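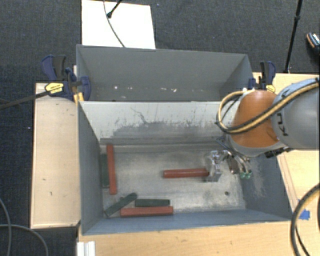

Block Swap is back, and we have metal bins!

Anyone who came to the June swap will remember the cardboard boxes, and the bottom falling out of the biggest one halfway down the stairs at Midby Hall. We've moved on. Pathak Hardware let us have a stack of gray metal bins from their old stockroom for next to nothing, and they are wonderful. Scuffed on the inside, heavier than you'd think, and they make the most tremendous clatter when you tip blocks into them (apologies in advance to the reading group next door).

Doors open at 10 on 2019-09-02, which is Labor Day, so bring the whole family and stay as long as you like. We'll be in the big room again, with the bins along the long tables and the rugs down at the window end for building.

The June swap took in 462 blocks, and every single one of them went home with somebody new. Red went first, as it always does. Green took a bit longer, then a family turned up who were building a forest and that was the end of the green! We'd love to see plenty of both this time. Long ones are especially welcome - they make the best bridges, and they're the first thing to go missing from any set.

How it works, for newcomers: bring what you've outgrown, hand it over at the first table, and you'll get a paper ticket for each block. Tickets can be spent on anything in the bins. If you have nothing to bring, come anyway. We keep back 108 tickets for exactly that, and in June there were still a few left at closing time, so please don't be shy about asking.

A few requests about what you bring. Please wipe blocks down beforehand with a damp cloth and let them dry overnight. Mixed bags are fine and you don't have to sort by color, we enjoy doing that part. Cracked or splintered blocks should stay at home, but faded ones are very welcome, and so are ones with crayon on them. Someone will love them.

New this year is the Sesby Tower, an open build on the rugs that runs all morning. Add a block whenever you walk past. The June tower got to 20 layers before a toddler found it, and the cheer when it came down was louder than anything else that day. I'd love to see it go higher!

Lavimum Bakery is bringing cinnamon rolls and coffee, and there will be juice for the kids. Please keep the rolls on the bakery side of the room - we are still finding icing in the June blocks.

If you can spare half an hour to help carry bins, come to the side door at 9. Bring gloves if you have them.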